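オカンデン(Okanden)は、ネナモフ社(Nenamov)が開発した小型衛星向けの画像処理用半導体である。軌道上で撮影した画像を機上で選別し、地上へ送るデータ量を減らす目的で設計された。開発責任者はシヴォーン・ヘネシー(Siobhán Hennessy)。

シェア 8 コメント 2

概要
地球観測衛星の多くは、撮影した画像をいったん記録装置に蓄え、地上局の上空を通過する間に送信する。通信時間は限られており、雲に覆われた画像も同じように帯域を占める。オカンデンは推論回路と誤り訂正付きメモリを一つの基板にまとめ、雲の割合が設定値を超えた画像を送信待ちの列から外す。

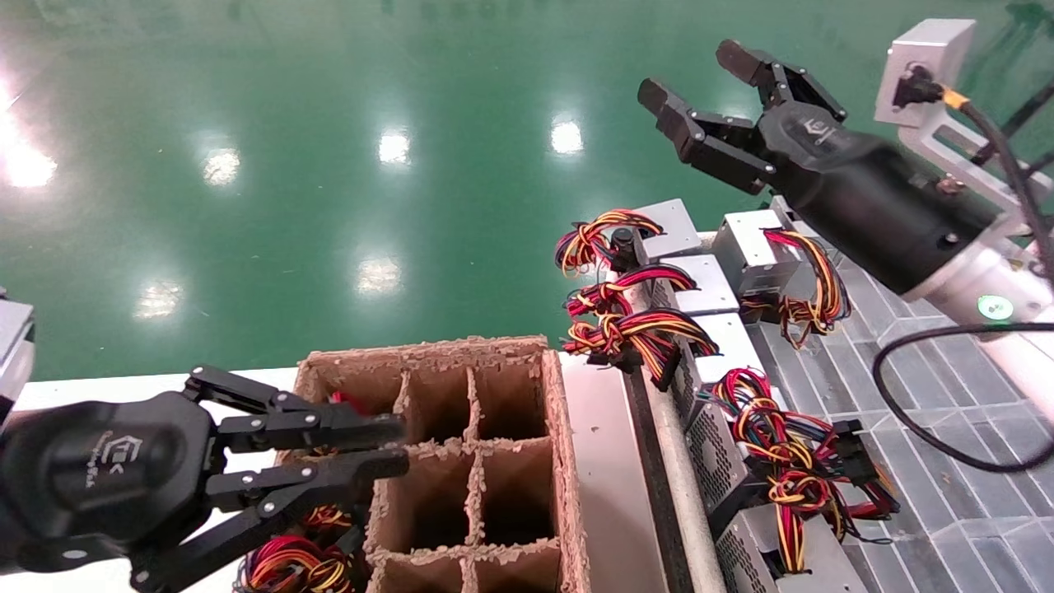

開発の経緯
初期の設計はツァン(Tsang)と呼ばれる地上用の演算回路を下敷きにしている。ツァンには放射線への対策がなく、陽子線の照射試験ではメモリの値の反転が繰り返し記録された。このため設計班は重みデータを二重に保持し、1000周期ごとに照合する方式を加えた。改良版の試験は3月にスタモフモント(Stamovmont)の照射施設で行われ、3848回の推論のうち、結果が基準値と食い違ったものは8回であった。いずれも再計算で正しい値に戻っている。

構成
演算部は2系統あり、通常は片方だけが動作する。温度が上限に近づくと動作周波数を下げ、それでも収まらない場合はもう一方の系統に切り替える。判定用のモデルは地上から差し替えができるが、更新中は選別を止め、全画像を送信対象とする。

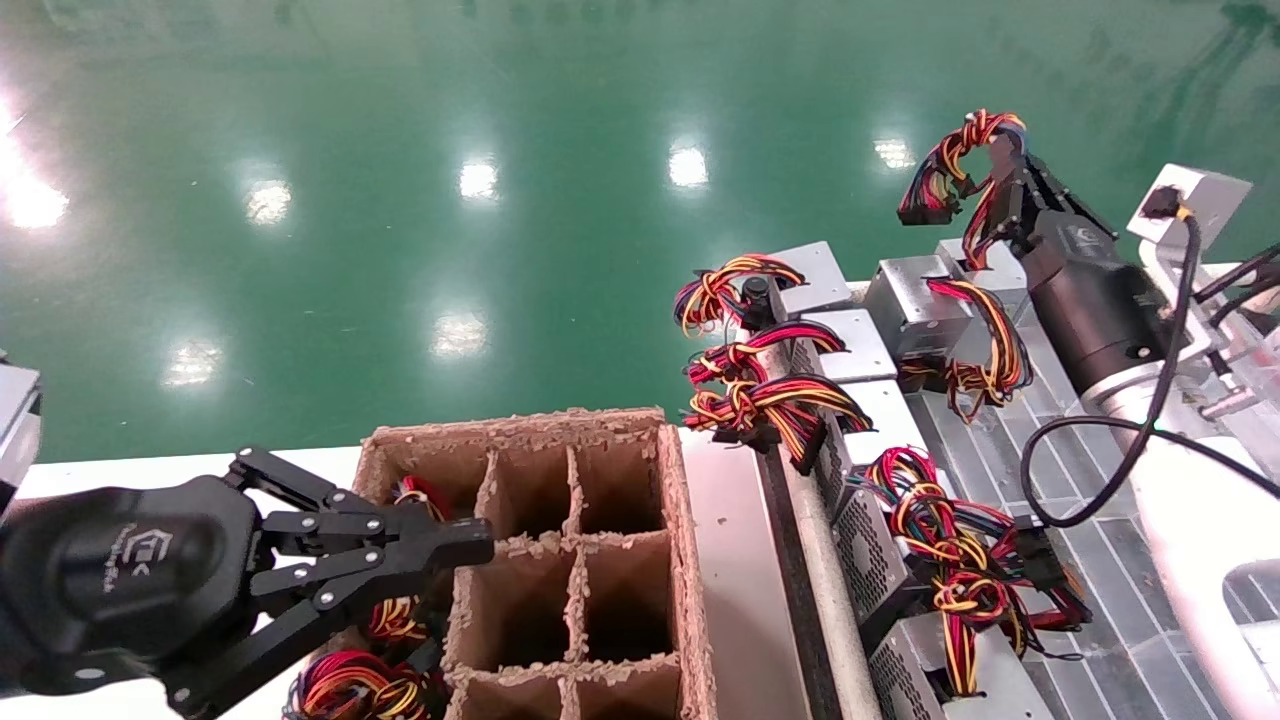
評価
消費電力の低さは小型衛星の運用者から評価された。一方、雪原と薄い雲の区別には弱く、高緯度地域の観測では選別機能を切って使われることが多い。ヘネシーは後継品で赤外線の入力に対応する方針を示しているが、仕様は公表されていない。

関連項目
地球観測衛星
シングルイベント効果
エッジコンピューティング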